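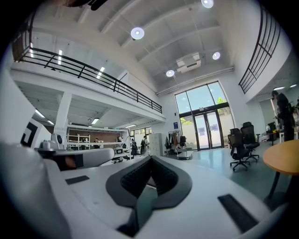 Motside Shared Workshop
Building a Hand-Held Gripper: Notes for Session 3
Fingers, pads, markers and the first recordings

Notes by Kenza Fahmy, with additions from Abdelilah Samir

Welcome back! By now you should have a printed body, a handle that doesn't wobble, and a trigger that moves both fingers together. If your trigger still moves one finger more than the other, come and find Abdelilah before we start. He fixed four of these last month and has gotten very fast at it.

Tonight is my favorite session of the whole course, the one where the thing stops being a pile of plastic and you can walk off and pick up a mug with it. Bring a mug. Bring something soft too, a sponge or a rolled-up sock, and something you expect to fail with.

1. Where we left off

Last time we talked about why anybody would build a gripper with no robot attached to it. Quick recap: you hold the gripper, you do a task with your own arm, and a camera on the gripper records what the fingers see. Later on, a robot arm with the same fingers and the same camera can learn from those recordings. Your arm does the expensive part for free, and you can carry the whole rig up the stairs or into somebody's kitchen.

The word "same" is doing a lot of work in there. If the fingers on your hand-held unit sit 5 mm further out than the fingers on the arm, everything you record is 5 mm wrong, and it is wrong in a way that's miserable to track down later. Keep that in mind through sections 2 to 4.

2. Finger pads

We cut the pads from rubber sheet. Black is fine, gray is fine, but both fingers must match each other and must match the pair on the arm. Please don't use the leftover shiny sheet in the bottom drawer. It looks lovely on the bench and then the ceiling lights bounce off it and you get white smears across half your recording.

Steps:

Sand the inside face of each finger with the coarse block. You want it dull all over.

Wipe with alcohol and let it dry.

Cut the rubber slightly oversize. Trim after gluing, never before.

Glue thinly, press, clamp with the two flat wooden blocks (the ones with tape on them, so they don't join the gripper permanently).

Leave it for 20 minutes. Yes, the full 20! Mostafa's group pulled theirs at 12 and the pads slid sideways the first time they squeezed a can.

If you chose textured rubber, line up the texture the same way on both sides. I like the lines running across the finger, which seems to hold a pen better. Bouchra prefers them lengthwise and her cup grasps are beautiful, so try both on scrap and decide for yourself.

3. Marker squares

A marker is one of those black squares with a white pattern inside. Software finds the square in the image and works out where it is and how it's turned. Put one on each finger and you can read how far open the gripper is straight from the video, with no sensor and no extra wires. I still think this is wonderful. A piece of printed paper replaces an encoder!

Things that go wrong with markers:

Curved surfaces. The square has to be flat. If your housing is rounded, print the little flat seat (it's in the shared folder as "seat_small") and put the marker on that.

No white border. The software needs some quiet space around the black. Leave at least one cell of white on every side when you cut. If you mount on white plastic you may get away with trimming closer, but don't count on it.

Glossy tape over the top. Same problem as the shiny rubber. Use matte laminate or nothing.

Duplicate numbers. Each marker has an ID. Left and right must be different, and they must be the numbers in your settings file. Write them in pencil on the inside of the body.

Wrong size in the settings. Measure the printed black square with calipers and type in what you measured. Our printer shrinks things a little and the number on the PDF is a lie.

4. Mounting the camera

The camera goes above and behind the fingers, looking forward. With the wide lens you'll see a surprising amount of your own gripper in the picture, and that's good. You want both finger pads and both markers in view through the full range, wide open to fully closed.

Check it like this: open the preview, squeeze slowly to closed, release slowly to open, and watch the markers the whole way. If one disappears at either end, tilt the bracket down a notch and try again. When you're happy, tighten the bracket, then mark its position with a paint pen so you can put it back after it gets bumped. It will get bumped.

Cable: route it along the bracket with at least two ties and leave a loop near the wrist. A cable that flops in front of the lens on every third motion will ruin an afternoon of recording, and I speak from experience. If you can see it at the top of your preview at rest, pull some slack back before you go on.

Lock the exposure. Wide lenses take in windows, lamps and dark corners all at once, and auto exposure will pump up and down as you turn. Stand at your table, face the way you'll be working, set it by hand, and leave it alone for the whole batch.

5. Recording your first batch

Each group records 50 demonstrations of one task. Pick something dull. "Pick up the mug, put it on the coaster" is perfect. Asmaa's group wanted to fold a napkin in the last round, and they got there in the end, but it took them two extra evenings and one of the fingers.

Rules for the batch:

Start every demonstration with the gripper wide open and nothing in it.

Move at a speed you could keep up all evening. Most people go far too fast at first.

Change the starting position of the object every time. A hand's width is plenty.

Turn your whole body between tries so the background changes. Do some facing the door and some facing the shelves.

If you fumble and recover, keep it. If you drop the object on the floor, stop and delete.

Pause for a second at the end before you press stop.

The mapping step needs to see fixed things in the room: railings, window frames, the edges of shelves, columns. It likes a big space with lots of corners. It doesn't like a blank wall at arm's length, so don't set up with your nose against one. People walking past are usually fine as long as most of the view stays put. A rolling chair that moves between takes isn't a disaster either, but moving it in the middle of a take can cost you that take.

Before the batch, do one mapping pass: walk a slow loop around your table with the gripper held level, look up a bit, look down a bit, and come back to where you began. Keep it under a minute.

6. Checking what you got

Run the check script from the laptop on the bench. It prints one line per demonstration, with either "ok" or the reason it was thrown out. The usual reasons:

"lost tracking" means you moved too fast or pointed at something featureless.

"marker missing" means go back to section 3 or 4.

"short" means you pressed stop too early.

In the last round, Abdelilah's demo batch came to 51 files (he miscounted and did an extra one) and nearly all of them passed. Don't be upset if yours doesn't look like that. My own first batch was a graveyard, and every line said "marker missing" because I'd swapped left and right in the settings file. Five-second fix, whole evening of sulking.

7. A note on weight

Hold your gripper at arm's length and count slowly until you want to put it down. Now imagine doing that for an hour. If it's tiring, look at the handle before you look at the body. Most of the strain comes from the weight sitting too far in front of your hand, and sliding the battery back helps more than shaving plastic off the shell. Bouchra has drawn a handle with a longer tail, called Stuvura in the folder for reasons she can explain. Print time is long, so start it before you leave if you want it for next time.

8. For next session

Finish your batch and save it under your group name.

Write down which rubber you used, which direction the texture runs, and both marker IDs.

Bring one recording that failed in an interesting way. We'll watch them together on the monitor.

Groups using the Brokon arm: measure its finger spacing with the calipers and compare it to your hand-held unit. Write both numbers on the card taped to the arm.

Spare parts tonight: rubber sheet, M3 screws and matte laminate are in the tray by the printer. We're low on short ties, so please cut the long ones down. Doors are open until 9 pm and Mostafa will be at the soldering table until then if your trigger switch needs redoing.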